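Chapter 7
Learning to Place: From Simulated Trials to a Working Policy

What you will study in this chapter

After reading this chapter you should be able to explain why placing an object is harder to learn than reaching for it, to write down a placing task so that a learning method can use it, and to judge a reported success rate with some care. We assume that you have worked through the exercises on coordinate frames in Chapter 3 and that you remember what a policy is from Chapter 6.

7.1 A small problem with many parts

Put an apple on a mark. A child of three years can do it, and a person who is given this instruction does not ask any further question. For a robot arm the same instruction leaves almost everything open. Where is the apple now? Where is the mark, and in which coordinate frame do we measure it? From which side should the fingers come? How low must the hand be before they open? And when the fingers have opened, how do we decide that the task is done?

In the older approach, an engineer answered each of these questions separately and wrote the answers into a program. This works well when the object is always the same and always lies in the same place. It works badly with fruit. Two apples from the same tree differ in size and in shape, and an apple that is released a little too high will roll. The program must then have a rule for rolling, and after that a rule for the case in which the first rule fails.

The method of this chapter takes another way. We describe the task by its result, we let the arm try many times in a simulator, and we adjust the policy after each group of trials. The method was worked out by Vibeke Eyvindsson in the Vorken project, and we follow her notation with two small changes, which are listed at the end of the chapter. In the text we call it staged placing, because the learner does not meet the whole task at once. It first learns to bring the open hand near the object, then to close and lift, and only then to carry and release.

7.2 The task in the simulator

All trials in this chapter use one arm, one table, one object and one target. The simulator is Clernus, but nothing in the argument depends on it, and readers who prefer another simulator may use it for the exercises. At the start of a trial the hand is above the table with its fingers open. The object and the target are given new positions each time, chosen at random inside a region which the arm can reach comfortably. 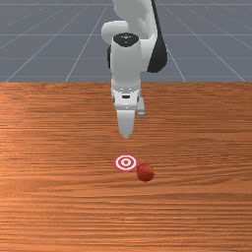 Figure 7.1 The placing task in simulation. The apple lies beside the red and white target, and the open gripper is above the table.

Notice how close together the two things are in the figure. You may think that a short distance makes an easy trial. For the carrying stage this is true, but for the grasping stage a short distance brings a difficulty of its own. A learner that is rewarded only for the final distance between object and target soon finds that it can push the apple sideways with a finger and receive almost the full reward. Eyvindsson called these trials "cheap successes". In her first series they were so frequent that the policy never learned to lift at all.

Her remedy was simple. A trial counts as a success only if three conditions hold: the object has been above a given height at some moment of the trial, its centre is inside the outer ring at the end, and it stays there for 2 seconds after release. The first condition removes pushing. The last one removes the apple that crosses the target while it rolls.

We write the state of the task as s = (h, g, p, q). Here h is the position of the hand, g is the opening of the gripper, p is the position of the object and q is the centre of the target. The target is flat and does not move during a trial, so q is constant from start to end. Students often leave it out for this reason. Please do not do so — without q the policy can learn only one fixed target, and it will fail as soon as the target is moved.

7.3 A first result, and how to read it

In the main series the staged policy was tested in 358 trials, none of which had been used for learning. It failed in nine of them. In two of the failures the apple was never grasped. In the others it was released outside the ring or rolled away before the waiting time was over.

These are good numbers, and we should be careful with them. They belong to one simulated apple with one value of friction. Egilsson's objection, which we discuss in Section 7.6, is that a simulator gives the exact position p at every step, while a real camera gives only an estimate of it. The Wullon experiments in Section 7.7 were made to answer this point, and their answer is not fully comfortable for the method.

Before you continue, take a sheet of paper and write your own success condition for the same task, but with a cup in place of the apple. Keep the sheet. We will need it in Section 7.4, where we ask what happens when the cup arrives at the target upside down.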